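4. Selecting a Graspable Cord in a Packed Box

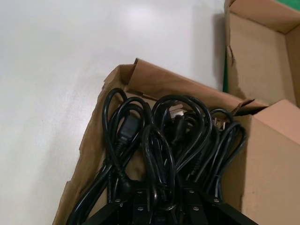

Cable Handling Group, Department of Mechanical and Computer Engineering, Callden Institute

Figure 3. Wrist camera view over a box of black power cords, with the gripper at the bottom edge. Metal plug prongs show between the loops.

Power cords are a wonderful test for a picking planner. Every cord in the box is the same black, the loops run over and under each other, and the thin highlights along the jackets move whenever the wrist does. Our first planner, Prikeck, treated the box as a depth map and went for the highest point. It nearly always closed on something. It also lifted three or four cords at a time, and the separation step that followed took longer than the pick.

Rana, the planner described in this section, starts from the connectors. A molded connector body or a set of metal prongs is easier to find than the free end of a cord, and it tells us where a cord must terminate. In Figure 3 one connector lies almost upright among the loops at the left, while another is partly hidden by crossing cords. Rana keeps both as candidates and scores each by how much of its outline is visible and by the number of cord edges that cross it. The left one wins easily under this score.

4.1 Tracing

From the chosen connector we trace the cord outward in short steps, following paired edges of the jacket. At a crossing the tracer keeps 2 hypotheses alive and drops the weaker one once the paths separate. We were delighted by how far this simple rule carries – parallel strands, which we had expected to be the worst case, are mostly handled by the edge pairing alone. Tight bundles near a box wall remain harder.

4.2 Masking the gripper

The fingers and plates are black as well, and cords can pass between them in the image. Segmenting by color was hopeless. We now project the gripper model into the camera view from the joint readings and remove those pixels before tracing, with a margin tuned by Flor Taipe on 400 hand-labeled views. The silver bolt heads serve as a free check on the projection: if they land off the model, the view is rejected and the wrist calibration is run again.

4.3 Timing

A full planning cycle takes roughly 533 ms on the cell computer, most of it spent in tracing. Walter Giraldo's rewrite of the edge pairing in the Plemen library made it possible to replan during the approach, and we use that freely. Section 5 compares both planners on the same boxes.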